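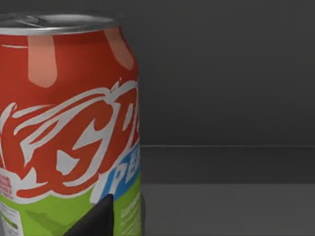

tnaidoo
La question porte sur le protocole d'évaluation en simulation pour les politiques de préhension. Notre grille interne (Skernari, v2) impose que l'objet cible soit identifiable depuis la vue poignet à chaque point de contrôle. Avec une canette aussi proche, le doigt devant le bas de l'objet et le bord gauche hors champ, validez-vous le point ou exigez-vous une seconde vue ?
Themba Naidoo

urinton_k
Seconde vue obligatoire chez nous. Le doigt masque une partie de la bande verte et on ne voit pas le côté gauche de la canette. Impossible d'estimer un axe de prise correct là-dessus.

pgl_776
Pas d'accord. Le critère dit « identifiable », pas « entièrement visible ». Le bord droit et le couvercle suffisent. Sur 1 030 essais, nous en avons rejeté 147 pour occultation, et la relecture en a réintégré une bonne part.

urinton_k
Alors le critère est mal rédigé. Une règle que deux relecteurs appliquent différemment n'est pas une règle.

tnaidoo
Voici la rédaction que je propose, à corriger.

1. Objet mobile : couvercle ou contour supérieur visible, plus un bord latéral complet. À défaut, seconde vue. 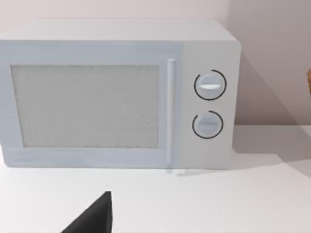 2. Objet fixe ou articulé : poignée et commandes visibles. Pour le micro-ondes, poignée verticale et deux boutons dans le champ, le côté gauche peut en sortir.

3. Distance doigt-objet : lue dans l'état du simulateur, jamais estimée à l'image.

pgl_776
D'accord pour 1 et 3. Pour 2, l'orientation des boutons doit être consignée à part, les arcs n'ont aucune graduation.

urinton_k
Je maintiens la seconde vue pour le point 1. Le reste me va.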